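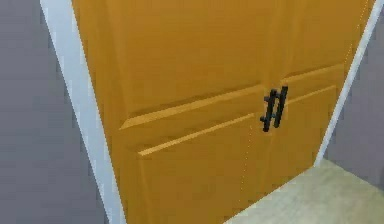
Still going on the kitchen color question, friends, and thank you for all the kind replies! We're over in Atham now, and I've lived with 40 paint chips taped up since June.

My heart keeps going back to orange, the warm golden kind my aunt had (she'd feed you soup the minute you sat down). 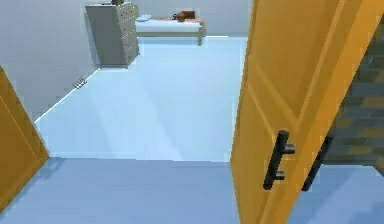
Golden orange with black bar handles.

The quote from Zwane came to 3,065, so I'm sleeping on it, and then maybe sleeping on it again.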